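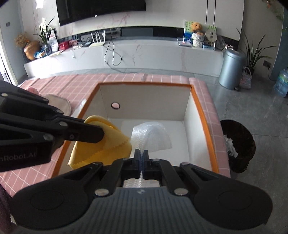

Le stress, c'est quoi ?

Quand tu as peur, ton cerveau donne l'alerte. Ton cœur bat plus vite, tes muscles se tendent, tu respires plus fort. Ton corps se prépare à courir ou à se défendre. Cette réaction s'appelle le stress. Tout le monde la connaît, les adultes aussi.

Un petit stress passe vite. Avant une dictée, par exemple, tu peux avoir mal au ventre. Une fois la feuille rendue, la douleur s'en va.

Parfois, le stress dure. Un déménagement, des disputes à la maison ou des moqueries à l'école peuvent garder l'alerte allumée pendant des semaines. On dort mal, on se fâche pour un rien, on a du mal à écouter en classe.
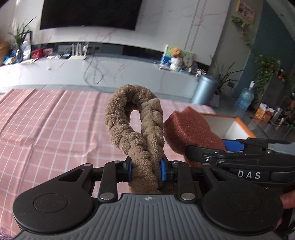
Que faire quand le stress ne part pas ?

Il faut en parler à un adulte en qui tu as confiance : un parent, un enseignant, l'infirmière de l'école. Si cela ne suffit pas, un médecin ou un psychologue peut t'aider.

Pour te calmer sur le moment, tu peux respirer lentement. Inspire par le nez, puis souffle doucement par la bouche. Recommence 8 fois. Bouger aide aussi : à ton âge, il est conseillé de faire 60 minutes d'activité physique par jour. Marcher jusqu'à l'école, sauter à la corde ou danser, ça compte.

Mot difficile
Psychologue : personne dont le métier est d'écouter les gens et de les aider quand ils vont mal.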